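Flurkden Costume Archive: progress report to the Beaudoin Fund
May 22, 2021
Prepared by Yusri Ong, project lead

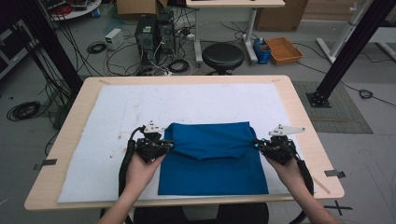 It has been a really good spring for us, and I'm delighted to have so much to tell you. When I last wrote we were still arguing about shelving. Since then the stage and red carpet wardrobe has come out of storage, and we have catalogue entries for 200 pieces, from the big beaded award-night gowns down to gloves, belts and one magnificent feathered cape that needed a box of its own.

Cataloguing
Each entry now gives the maker, the year, the event it was worn to and any alterations we can trace. The alterations have been the treat of the project so far! One evening dress had its hem let down between two ceremonies and the neckline changed completely, and you can follow all of it in the stitching. We've written that one up in full and would love to use it in the autumn talks.

Conservation
Your grant paid for treatment of 18 garments. Most needed lining repairs or new support for heavy sequin work. Two (both silk, both with split shoulders) are taking longer than planned and will stay with the conservator until the end of the summer. The cost is covered by what we saved on boxes.

Exhibition
The touring show, Lilero, is taking shape. It will have 60 pieces, arranged by event, so visitors can see what the whole room was wearing on a given night and how quickly it all shifted from one year to the next. Brotuvell has confirmed the main gallery for the opening run, with better lighting than we dared ask for. The mannequins are ordered. Labels are in second draft and still too long, mostly my fault.

Spending
We are within budget on everything except transport, where the quote went up in May. I've attached the new figures and would like to move a small sum across from printing, if you're happy with that.

Next steps
Finish the labels, photograph the remaining accessories, and settle the loan of the opening gown with its owner, who has been wonderfully patient with our paperwork. You are very welcome to visit before the pieces are packed for the tour. Do let me know which dates suit.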